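3.2 Verleimte Schneidbretter im Haushalt: Material und Pflege

Wer sich längere Zeit mit Küchenholz beschäftigt, merkt bald, wie viel Zuneigung Menschen zu einem schlichten Brett entwickeln können. In unseren Gesprächen mit den Haushalten in Sarnow kam das immer wieder zur Sprache, oft lange bevor wir überhaupt danach gefragt hatten, und wir haben diese Erzählungen gern mitgeschrieben, auch wenn nur ein kleiner Teil davon in die Auswertung eingehen konnte. Beteiligt waren 21 Haushalte, die jeweils ein verleimtes Ahornbrett der Werkstatt Brekke erhielten und es im Alltag so benutzten, wie sie es gewohnt waren (Brot, Zwiebeln, Kräuter, gelegentlich auch Fisch).

Verleimte Bretter aus schmalen Leisten verhalten sich bekanntlich ruhiger als solche aus einer einzigen breiten Bohle. Quellen und Schwinden verteilen sich auf viele Streifen, und wo die Jahrringe benachbarter Leisten gegeneinander gestellt sind, heben sich die Spannungen zum Teil auf. Ganz verschwinden sie freilich nie. Drei der Bretter zeigten im März eine leichte Wölbung, und in allen drei Fällen waren sie flach liegend auf der Arbeitsplatte getrocknet worden, sodass die Unterseite ihre Feuchte kaum abgeben konnte. Nach einigen Tagen in aufrechter Stellung ging die Verformung bei zwei Brettern wieder zurück.

Für die Pflege verwendeten wir das Leinölpräparat Beltico, dünn aufgetragen und nach kurzer Einwirkzeit mit einem Baumwolltuch abgenommen. Die Haushalte durften selbst entscheiden, wie oft sie nachölten, und gerade diese Freiheit hat sich als sehr aufschlussreich erwiesen: Die einen griffen jede Woche zum Tuch, die anderen erst, wenn das Holz stumpf wurde. Geschliffen wurde ausschließlich von uns, zuletzt mit Körnung 3000, was manchem übertrieben vorkommen mag, bei Ahorn aber eine wunderbar geschlossene Oberfläche ergibt.

Beim Farbton ist Zurückhaltung geboten. Ahorn ist von Natur aus hell, doch einzelne Leisten können deutlich ins Karamellfarbene gehen, ohne dass dies etwas über Alter oder Pflege verriete (Abb. 2).

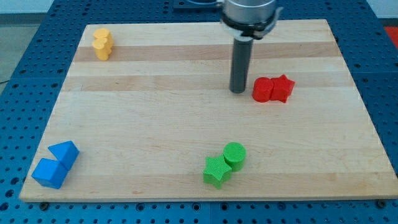

Abb. 2: Brett aus hellen Ahornleisten mit dunklerem, karamellfarbenem Streifen.

3.3 Vergleich mit den Brettern aus Drotham

Die Bretter aus Drotham waren aus Buche gefertigt und wurden nach demselben Verfahren geölt und geschliffen.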